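Community Help > Food & Drink > Storing & Preserving

Tags: juice, fridge, leftovers

How long does opened orange drink keep in the fridge?

Lụa Triệu
My sister-in-law left a bunch of half-finished juice at my place after a birthday and I hate throwing food out. Most of it was opened in the afternoon and went in the fridge by bedtime. The labels only say "consume soon after opening" and I have no idea what soon means! I'm the only one here who drinks it, maybe a small glass at breakfast. Can I freeze it? And does it matter if people drank straight from the bottle?

Kiều Hoàng
Depends on the kind. Fresh squeezed I'd finish in two or three days. The stuff sold on an unrefrigerated shelf usually gives you about a week once it's open, as long as it stays cold the whole time. Keep it at the back of the fridge, because the door gets warm every time someone goes hunting for cheese (my whole family, constantly).

Drinking from the bottle does matter. I treat those as same day or next day. Freezing is fine, but leave some room at the top or it'll push the cap up. I pour mine into ice cube trays and use the cubes in iced tea, so good! If it fizzes and it isn't supposed to, or smells a bit like beer, dump it.

Arif Khondokar
just smell it, ive never been sick

Qianru Xie
I'd go with Kiều on most of this, but don't rely on your nose alone. I keep a roll of masking tape on top of the fridge and write the opening day on everything.

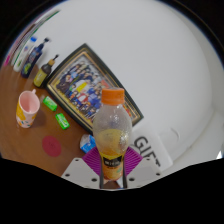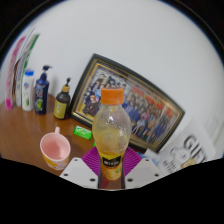
For the freezer I do 200 ml portions in little tubs, enough for one marinade. Orange, soy sauce, garlic, a spoon of honey, over chicken thighs for an hour. Thaw it in the fridge overnight and shake it well, it separates. I wouldn't drink it plain after that, the flavor goes kind of flat, but in cooking you can't tell.

Comments

Đạt Lã: Does the ice cube thing work with apple too?

Kiều Hoàng: Yep, any juice. Grape stains the trays though.

Lụa Triệu: Thanks all, made the marinade tonight and tossed the ones people had been sipping from.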